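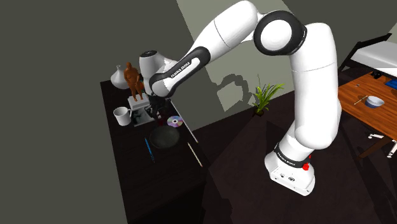 Headrights and what the patent books leave out

I have spent most of March going back over my notes on headright claims in seventeenth-century Virginia, and I want to put down what I think can and can't be got out of them before I forget how I reached it.

The rule itself is simple. Anyone who paid for a person's passage into the colony could claim fifty acres for that person. The claimant took a list of names to the county court, the court issued a certificate, and the certificate went to the secretary's office, where it could be turned into a survey and then a patent. The names were usually copied at the foot of the patent.

Trouble starts when those names are used as a passenger list. A patent date is the date of the patent. The person named may have arrived years before, and may have been dead by then. Certificates could be sold, so the man who got the land was often not the man who paid the passage. The same name could also be claimed more than once, by the ship's master and again by the planter who bought the indenture.

My working file has 423 names taken from printed abstracts. I sorted them by surname, then by county, and marked every case where a name came up under different claimants. I got about 30 likely repeats. I would not put much weight on that figure. Common names such as John Smith had to be left out altogether, and spelling is so loose that I have certainly missed others.

Kojo Akpalu, who read an earlier draft, asked why I didn't work from the county court orders instead. I do where I can. The orders are nearer to the event, and some give the certificate date, which narrows the gap. But survival is poor for several counties, and what is left is uneven from one decade to the next.

For the file I now keep 3 dates in separate columns: certificate, survey and patent. Most rows have only the last. I used to have a single column headed "arrived" and have deleted it.

Two things still to do. The first is to check the renewed patents, where an old list of names is copied again under a later date. The second is to go through the claims for people who came in, left and came back, as some planters claimed for themselves on each return. I have found 2 of these so far, both in the same county, and will post the references once I have compared them with the microfilm.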